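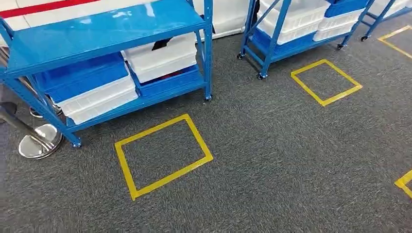

Tote carts and taped floor zones, Arnville demo area.

# Plillum Tote Handling Kit: data card

12 shares | 3 comments

Maintained by Ilona Halász. Hardware questions go to Tươi Lục, who will ask whether you read the mounting notes. Read the mounting notes.

## What you get

Plillum is sold as a ready-to-run package for moving plastic totes between wheeled shelving and a workstation. The sales sheet calls it "plug and play." There is one plug. The play comes after you've laid the floor tape, calibrated the head camera, and calibrated it again when somebody kicks a cart.

The evaluation release contains 211 episodes recorded at Arnville with the Kiều controller, in two parts:

- carts/ has head camera video of shelves, bins and parking zones
- grasp/ has wrist camera video of contact with fixed metal parts, plus joint positions

## Floor setup

Each cart gets a yellow rectangle in front of it. Keep the inside clear before you press start. The software treats a backpack as a wall and will wait beside it with great patience. Gray speckled carpet works. Glossy cart tops throw highlights that the depth estimate sometimes takes personally, so try turning the exposure down before you file a bug.

## The hand

The stock hand wraps its fingers under an edge and brings the thumb over the top, a decent way to hold a rail and a slow way to hold anything thin.
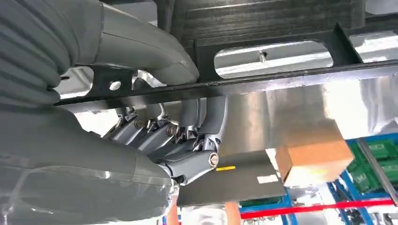 Contact readings on rigid steel are the best part of the release. They're steady, and they line up with the video to within one sample in most episodes. Cardboard is another matter. The force limit that suits a rail will leave a box with opinions, so set box_mode: true in the config and accept that everything gets slower.

## Known problems

- Stacked bins that overhang each other are sometimes labeled as a single bin. It's a very confident label.
- Chrome stanchion bases confuse the floor mask. Crop them or move them.
- Cold start takes up to 100 seconds. The progress bar finishes well before that.
- The Dilberg export plugin drops wrist timestamps. Use the plain CSV writer.

## License

Free for evaluation, paid for anything you'd mention to your boss. Terms are in LICENSE.txt.

Last updated November 22, 2025

3 comments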